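Section 4. Routine Care of the Two-Arm Cell

This section covers mounting checks, cable routing and the return to service of the Tasent two-arm cell. It is to be read together with Section 2 (Electrical Supply). Work on the cell is restricted to persons named on the Zastdale access list.

4.1 Before starting

1. Bring both arms to the rest position and close the control program.
2. Switch off the supply at the wall and withdraw the plug.
3. Wait 30 seconds before touching any servo or circuit board.
4. Clear the floor panel of workpieces and tools.

CAUTION: The arms are not braked. When power is removed they will sink under their own weight. Support each forearm by hand while switching off.

4.2 Mounting plates and rail

1. Check that each mounting plate lies flat against the rail, with no gap at the corners.
2. Test every plate bolt with the short hex key. Tighten any that turn, working diagonally.
3. Measure the distance between the inner edges of the two plates. It should be 162 mm. If it differs by more than 2 mm, loosen the right plate only and reset it.
4. Wipe the channels of the rail with a dry cloth. Oil must not be used.

Note: After the right plate has been moved, the arms must be calibrated again as described in Section 6.

4.3 Cables

1. Follow each cable by hand from the board to the wrist, feeling for flattened or hardened lengths.
2. Replace any tie that has slipped or split. Trim the tail flush.
3. Move each joint slowly through its full travel. The cable must not draw tight at any point.
4. Confirm that the red wires at the boards are firmly seated.
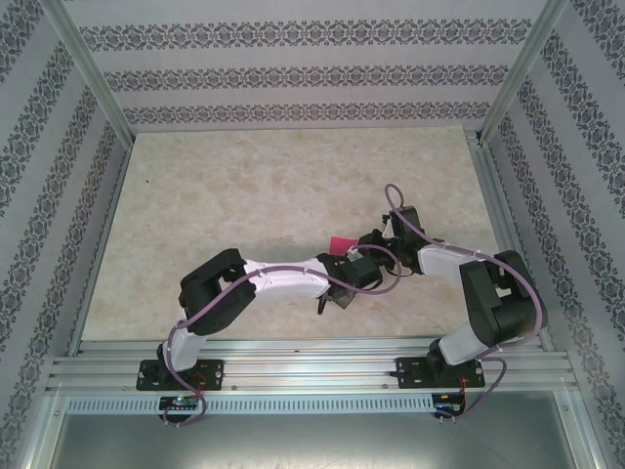 Cable slack is the most common cause of faults reported to the Fenier workshop, and it should be judged with the arms reaching towards each other. In this posture the spare length gathers near the grippers. The purple cables should rise in open loops, as at the right gripper, and should be held to the links by white ties at intervals further back. A loop which can touch the opposite arm is to be shortened at the nearest tie, and the test in step 3 repeated.

4.4 Return to service

1. Reconnect the supply and check that the indicator on each board is lit.
2. Run the slow test cycle, keeping hands outside the enclosure.
3. Enter the result in the cell log, with the reading from 4.2.

Should a servo fail to respond, consult fault code 19 in the Subramaniam handbook before removing any part. Requests for spare ties, bolts and cable are to be addressed to Conall Duggan at the Fenier workshop.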